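The Fold and the Pile

A month with a laundry system that promises to end the pile, and a few doubts about whether the pile was the problem 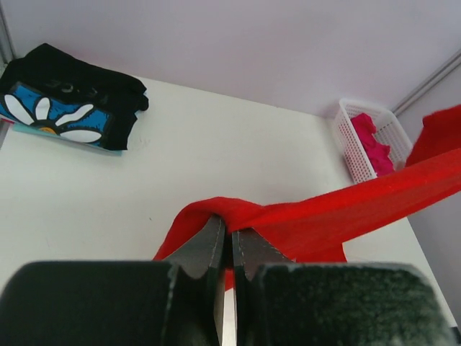 Photo: Nilmini Jayawardena

The course costs $78 and arrives as a set of videos and a printed booklet of 52 pages. It is called the Fellden Method, and if you have spent any time reading about closets in the last two years you have probably been told to try it. The claim is simple enough. Most people fold badly, bad folding makes drawers hard to use, and drawers that are hard to use make clothes end up on chairs. Fix the fold and the chair takes care of itself.

I have a chair. I also have a bed that works as a chair, and a banister. So I paid for the course in June and gave it a month.

The first lesson is about surfaces. Fellden wants you at a flat, pale, bare table, standing, with one garment in front of you and the next one waiting at the back. No beds, no sofas, no knees. Pale, the booklet says, because you can see the edges of what you are folding. I'll give them that one. A strip of red fabric on a white tabletop shows you every place where it bunches, and a black garment lying crumpled nearby at least tells you which way up it is if there's a big white daisy printed on it. Try the same job on a patterned comforter and you lose a sleeve.

What the lesson skips is where the table comes from. In my apartment the table has mail on it, and a laptop, and dinner. Clearing it took longer than folding did, most nights, and then everything had to go back.

Shanthi Samarakoon taught the method for a year and a half in Tovville before giving it up to run a mending shop, and I called her because I wanted to hear from someone who no longer had anything to sell. She was kinder about it than I expected. "The fold is fine," she told me. "I still use it for T-shirts. The trouble starts when they tell you it works on everything."

Fleece is where it stopped working for me. The method has you pull a piece tight along its length, pinch it at the middle and bring the ends together. With a cotton shirt you get a crisp line. With anything thick and fuzzy you get a soft lump that opens up again when you let go. The booklet's answer is to pull harder. I pulled harder. A fleece scarf of mine is now noticeably longer on one side, and I have not been compensated.

Then there is the matter of graphic tees. Fellden teaches that the print should end up on the front of the finished packet so you can read the drawer like a shelf of books. It looks great in the videos, where every shirt has one large picture in the center of the chest. I own shirts with a small logo on the left side, shirts with writing across the back, and four plain black ones. In the drawer the plain black ones are as much of a mystery as they ever were.

Kavinda Rathnayake, who bought the course the same week I did and has three kids, lasted nine days. He sent me a picture of his drawers on day two, and I was jealous. By day six he was doing his own clothes and dumping the children's in a bin. "A seven-year-old pulls one shirt out and the whole row falls over," he said. "So what did I stand there for?"

There are products, naturally. Clollow sells a set of drawer dividers that the booklet recommends twice, and a folding board from Frei turns up in three of the videos. I bought the dividers. They fit one of my drawers. The board I borrowed, and it is a good board if every shirt you own is the same size.

I don't want to be unfair here. Some of it stuck. I fold standing up now, and my back likes it. I smooth a garment flat before I start – a thing my grandmother did without a booklet – and the result is better. My T-shirt drawer closes. It had not closed since I moved in.

But the big promise was about time, and I kept a log of that, being the kind of person who would. Over the month I spent 281 minutes folding. The month before, doing it my own sloppy way in front of the television, I spent 191. Alistair Munro, who answers customer email for Fellden, wrote back to say that the savings show up later, once the motions become automatic, and that I should expect to see a difference by the third month. Maybe so. I asked whether they had ever timed anyone at three months and he said he would check. I have not heard from him since.

Nimal Siriwardena has run the same wash-and-fold counter for longer than I have been doing my own laundry, and I took him a bag at the end of all this, half to rest and half to watch. He folded the shirts in thirds, fast. The sweaters he folded in half and then in half again. When he got to the red fleece he rolled it up, tucked it in the side of the bag and went on to the towels.

I asked if he'd heard of the method. He had. A customer had brought in the booklet and asked him to follow it. He told her it would cost extra.

Filed under: Home & Habits, Laundry, Tried It
Contact us | © All rights reserved | Back to top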